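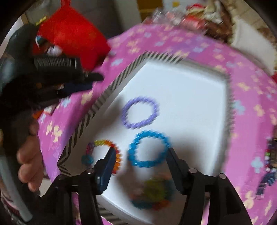 À Prunmont, le marché de rue se tient 16 fois par an, toujours sur la place haute. Les emplacements y font trois mètres et se louent à la journée. La mairie a confié la gestion à l'association Karka, qui attribue les places en septembre pour toute la saison suivante.

Les exposants vendent surtout du textile, de la céramique et de petits bijoux de perles. L'an dernier, 59 dossiers ont été déposés. L'atelier Castaño, installé dans l'ancienne poste, a obtenu deux places d'angle.

Le stationnement reste le point faible. Le parking d'Istell est gratuit, mais il faut ensuite monter à pied par la rue des Tanneurs, avec les caisses. Une navette a été demandée. Le budget n'est pas voté.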